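Plendlow Draught Excluder, 349 g

Home > Doors and Windows > Draughts > Welomlow

Every old house has one door that whistles. The Plendlow is a long cloth sausage filled with buckwheat husks, and it lies along the bottom of that door and shuts it up. There are no batteries. There is no app, though Lornen, who used to make these, did once threaten us with one.

The cover is heavy cotton with a zip at one end and comes off for washing at 30 degrees. Take the filling out first. We had to add that sentence in May, after a customer in Khasawneh Road grew something in her machine.

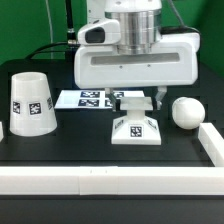 Qusai Moussa writes that his stayed put on floor tiles all winter but skated about on varnished boards, and could we please do something about the underside. We have. The current version has a strip of rubber dots sewn along the base, and he has been sent one.

Length: 15 cm longer than the old model
Colours: oatmeal, moss, a blue we regret
Spare filling: 500 g bag, sold separately
In stock: 162

Cats will sit on it. Dogs will carry it into the garden. Neither is covered by the guarantee, which otherwise runs for two years from delivery and includes the zip.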